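# Wiltthorpe Comedy Nights: set list archive

Reading time: 4 minutes

Print this page | E-mail this page
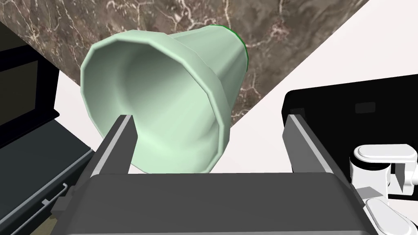 **Can I use the archive to find out who is on next?**

It only covers nights that have already happened, so for upcoming shows you'll want the box office page.

## What's in it

Welcome, and thank you for taking an interest in our rather lovely pile of old running orders! The archive holds 3828 rows, one for each turn on stage at the Dresonow Rooms in Wiltthorpe, from the opening act through to whoever closed the night. Open spots are in there too (we were very firm about that), and so are the comperes, who get a row for every section they hosted.

The columns are:

- `night` - a running number, starting at 1
- `act` - the stage name, spelt as it was on the poster
- `slot` - opener, middle, open spot, compere or closer
- `minutes` - time on stage, to the nearest minute
- `room` - Cellar or Seixas Bar

## Where it came from

Most of it was typed up by Sobia Bukhari from the stage manager's notebooks, with Corrado Martinelli filling in the Seixas Bar nights from his own diaries. The handwriting is a joy in places and a misery in others. Around 200 rows have no minutes at all, and we've left those blank so that you can decide what to do with them.

## Known troubles

Double acts are entered as one row, except on the first 18 nights, where each half of the pair has their own. Anything marked `Import` in the `slot` column came over from the old spreadsheet without a proper label - please don't read it as a kind of act. Version 4 put right the October nights that had been entered under the wrong room.

## Using it

Help yourself for research, radio, quizzes or plain nosiness. We'd ask that you credit the archive and don't republish the stage names as a contact list.

## Comments

**Odair Rangel:** Found my first ever open spot in here. Six minutes! It felt like an hour.

**Valquíria Barbosa:** Are there any plans to add ticket prices?

**Sobia Bukhari:** Not for now, Valquíria, the notebooks hardly mention them.

**Nivaldo Andrade:** Night 31 has me down as closer but I was compere. Happy to send you the poster.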